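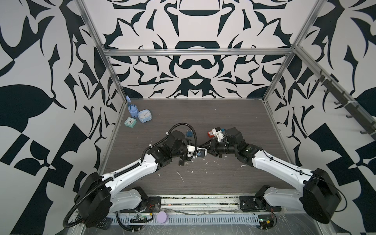
Big black-and-white pattern is the best thing you can do to a small space, and I will happily bore anyone who stands still long enough to hear about it. I fell for it in May, when I came home from the market at Belberg with a roll of the Leiva design under my arm (far too much of it) and no idea where it was going to go. It ended up everywhere! The lovely thing about Leiva is that it never settles down into stripes or spots. On the back wall you get curls and bars and pointed leafy shapes, one half mirroring the other, and then the left side goes off on its own with great black blades and a patch of checks. Next to all that, one small thing with a red front looks as bright as a postbox. I love that. You'd never notice it against magnolia.

This gallery page is a short one, just a few notes on the colours, the framing and the bits and pieces, and the rest can follow when I've got round to it.

The pattern first. Leiva comes in two scales and I always say go for the larger one, even on a little wall. Small repeats go fuzzy when you step back, whereas the big ones stay crisp and you start finding things in them. I keep seeing birds. My neighbour sees a pair of scissors and now so do I, every single time, which is slightly annoying. The roll is 110 cm wide, so with a bit of planning you can get a whole motif across a panel and keep the middle in the middle. Mark your centre line in pencil before you cut anything. Then check it again. I wasted a good length on a leaf that came out with its tip missing, and it still makes me wince.

The trim is plain silver aluminium, posts at the corners and rails between them. I did think about black (Bilteck do a nice matt black one, and I had the sample on my desk for ages) but black edges would have vanished into the pattern, and silver gives your eye somewhere to stop. It's cool and quiet and it makes the whole lot look finished.

Then the hooks. Oh, I'm fond of the hooks! A dark grey strip with five little curved ones along the right-hand rail, held on with white cable ties. I've been asked about drilling and the answer is cable ties, every time, for anything light. Snip the tails short, turn the knobbly part to the back if it bothers you, and you can move the whole strip along when you change your mind. I change my mind a lot. Hooks this size are right for keys, a duster or a loop of string, and I wouldn't hang a coat on them.

For the surface underneath I wanted something dark and calm. Grey wood grain does it beautifully — the grain has enough going on that it doesn't look like a slab, and the grey sits between the black and the white without taking sides. If you're trying to match it, take a scrap of your pattern with you to the shop and look at the two together by the door, in daylight. Shop lighting turns every grey slightly green.

And colour, a little at a time. Blue has been my favourite against Leiva, the paler the better. A light blue cup in the far-left corner, with a blue brush-type handle standing up in it, and suddenly that corner is the first place you look. I've tried yellow as well (cheerful, a bit waspish) and a dusty pink that sulked. My Skisow colour card has 40 shades on it, and I've held nearly all of them up to the wall by now, muttering.

Look out for the rounded bowl shape near the top of the back wall, with the crossbar passing just underneath. I'm ridiculously pleased with where that landed. The checked triangles low down at the sides are another favourite.

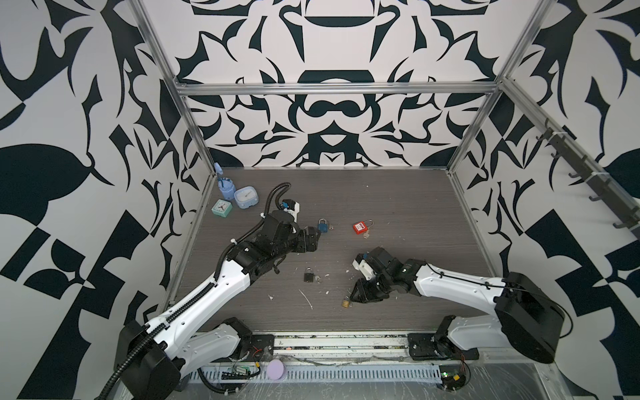
One reader has written in to say she put the larger Leiva in her downstairs loo and regretted it for exactly 20 minutes, until the old mirror went back up, and now visitors come out talking about it. She adds that she'd leave the ceiling white next time, and that a pale blue cup has been ordered for the windowsill.

White ceiling, yes, I'm with her completely. Do keep the messages coming, especially if you've tried it on a sloping wall or around a window, as I've a sloping wall of my own to do next and the rest of that roll is still leaning in the hall.

Page last updated 23 June 2019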